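The Mullico Striped Maple Board

£169 – oiled, wrapped and posted from my workshop in Trellanport

I've been making boards for nine years now and this is still the one I get asked for most. I started making it for myself, if I'm truthful, as I was fed up with the thin thing we had at home that slid about every time I went near an onion. I wanted something heavy that would stay put, and I wanted it to look nice enough to leave out on the worktop all day. My other half gets no say in the matter, it lives next to the kettle.

It's maple all the way through. I cut the planks into strips, shuffle them about on the bench until I like the way the lighter and darker ones sit next to each other, and then glue them up overnight. The shuffling takes far longer than it should. I've been known to go and have my tea, come back and swap two strips over again. No two boards come out quite the same, so please don't order a pair expecting twins! If you do want two that are close, tell me in the order notes and I'll cut them from the same planks.

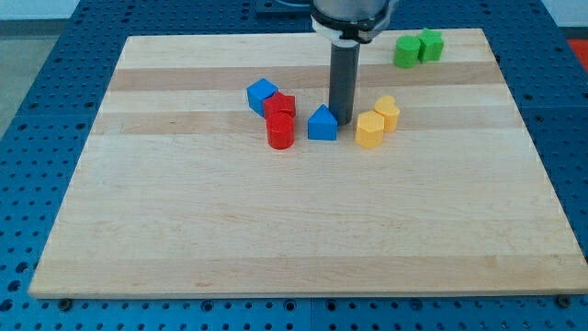
The glue is a food-safe one, and every board gets three coats of oil with a day between each. I used to do two, but Miyuki Kaneko, who has the noodle place on the harbour and works hers harder than anyone I know, told me flat out that two wasn't enough. She was right. Hers is on its fifth year and I've sanded it back once.

I get asked about the edges a lot. They're eased over by hand, just enough that they don't dig into your palms when you carry it to the table. I don't cut a juice groove unless you ask for one. I find them a pain to clean and you lose a good bit of chopping room, but if you carve a lot of roasts then you'll probably want it, and it's £9 extra.

What you need to know

Wood: maple, light and slightly darker strips
Finish: food-safe oil, three coats
Juice groove: optional, £9
Feet: none, so you can use both sides
Sizes: Regular or Morkeck (the big one)
Price: Regular £169, Morkeck £226
Making time: two to three weeks

The Morkeck is named after the farm where my uncle used to cure his hams, and it's a proper lump of a thing. Measure your sink before you order it. I mean it – Tuấn Mạc rang me the day his turned up to say it wouldn't fit under the tap, and he's been washing it in the bath ever since.

Looking after it

Wash it by hand with warm water and a drop of washing-up liquid, wipe it, and stand it on its edge to dry. Never put it in the dishwasher and don't leave it soaking. When it starts to look pale and a bit thirsty, rub some oil in with an old T-shirt and leave it overnight. I pop a little tin of oil in with every order, enough for the first few goes. For garlic and onion smells, half a lemon and a handful of salt does the job.

If it ever warps or a joint opens up, send it back and I'll put it right for nothing, for as long as I'm still making them. Deep knife marks and burns from hot pans are down to you, I'm afraid, but I'll sand and re-oil any of my boards for £20 plus the postage.

Ordering and postage

Postage is free in mainland Britain. I send parcels out twice a week with Bùi, the courier two doors down, and you'll get a text when yours goes. If you're local, collect it from the workshop and save me the cardboard. Ring first though, as I can't hear the door over the sander.

I can do initials on one corner for £12, up to three letters. Anything longer, drop me a line and we'll have a chat about it. Orders for Christmas need to be with me by the end of October.

Page last updated 28/01/2019 – Regular in stock, Morkeck made to order.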